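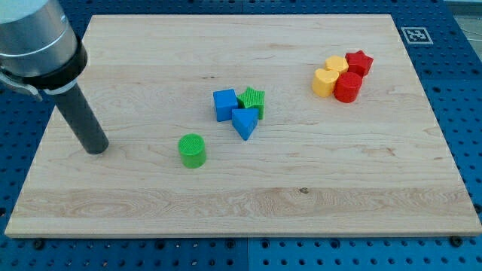
Maple board, pale as butter, with the grain running mostly sideways.

Okay friends, a few of you asked how I take care of my wooden boards and spoons, and I promised I'd write it all out one evening, so get comfortable (I do go on, as you know).

1/ My grandmother kept one board her whole married life, and it hung on a nail by the back door. She rubbed it with whatever oil was near the stove. I don't do that part! Cooking oils go sticky and start to smell, and I lost a lovely bread board that way in my first apartment.

2/ What I use now is plain food-grade mineral oil, the kind from the drugstore. The bottle I have is 300 ml and I bought it back in September, and I've hardly made a dent in it.

3/ Wash first. Hot water, a little dish soap, a quick scrub, and then stand the board on its edge to dry overnight. Please don't lay it flat on the counter while it's damp. Mine cupped so badly once that it rocked like a little boat every time I chopped an onion.

4/ Next day, pour on more oil than seems sensible and push it around with an old T-shirt. Do both faces and the edges, and be generous on the ends, they drink it up. Leave it a few hours, wipe off what's left, go to bed.

5/ Someone asked about garlic smell. Coarse salt and half a lemon, rub in circles, rinse. It works on onion too, mostly. For fish I gave up and keep a separate board.

6/ Spoons get the same treatment, only I stand them in a jam jar of oil for an hour and flip them. If they've gone fuzzy, a light sanding first makes them feel brand new. My olive wood one from the market in Cervantes is going on 13 years and still my favorite for risotto.

7/ Marisol Contreras wrote to say she melts a bit of beeswax into her oil, so it goes on like a soft paste. I tried it on the small boards last weekend and oh, they feel wonderful, like the inside of a shell. Thank you, Marisol!! I'm doing the spoons next.

8/ Oh, and the dishwasher. No. I know it's tempting after a big dinner, I've stood there with the door open myself. My sister did it with a walnut one and it split right down a seam before the holidays.

9/ How often? When it looks thirsty. In winter with the heat on that's maybe once a month for me, in summer a good deal less.

Tomorrow, if the kids let me, I'll do knife sharpening, and I still owe somebody the cornbread recipe.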